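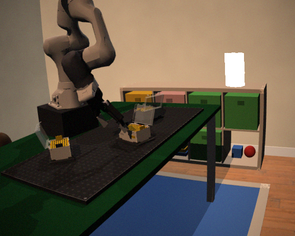

We moved to Civano in October, and I have spent most of my free evenings since then trying to cut down on paper. I had 11 boxes of it. Some of the boxes had followed me through three apartments without being opened.

I started with the tax records because they scared me the most. I kept the last seven years and put everything older in a pile by the back door. Then came the manuals. I had manuals for a bread maker, two printers and a cordless phone, none of which I own anymore. Those went out the same night.

Bank statements took longer. My old bank let me download most of them, but the site only gives you one month at a time, and it logs you out if you stop to eat. I ended up doing one year per evening, starting at 7 p.m. and quitting when I got tired of it.

For the things I wanted to keep but not store, I bought a used Jillo scanner. It takes a stack of pages and does both sides. It does not like receipts, or anything that has been folded in thirds. I learned to flatten letters under a cookbook overnight before feeding them in. As of last night I have 2,293 pages scanned, and the folder takes up less room than my vacation videos. 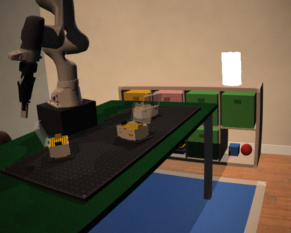 The arm above the green table.

Naming the files was the part I got wrong. At first I used long names with the sender, the subject and the date at the end. Nothing sorted properly. Now the year and month come first, then one or two words, and I don't worry about the rest. I went back and renamed almost 500 of them by hand, which I don't recommend.

The shredding I gave up on. My little shredder overheats after a few minutes and needs half an hour to cool down. There is a drop-off place on Thoroddsen Road that charges by the box, and I took four boxes there. It was worth the money.

I did keep some paper. Birth certificates, the car title, the lease and the letters from my grandmother are in one metal box on the closet shelf. There are also 200 or so recipe cards that I scanned and then couldn't throw away. They are back in the kitchen drawer where they were before.

Two boxes are left, both marked "misc" in my own handwriting. I looked in the first one and found a dead flashlight and a map of the Plornlow trails. The map I'm keeping. I'll get to the rest next month.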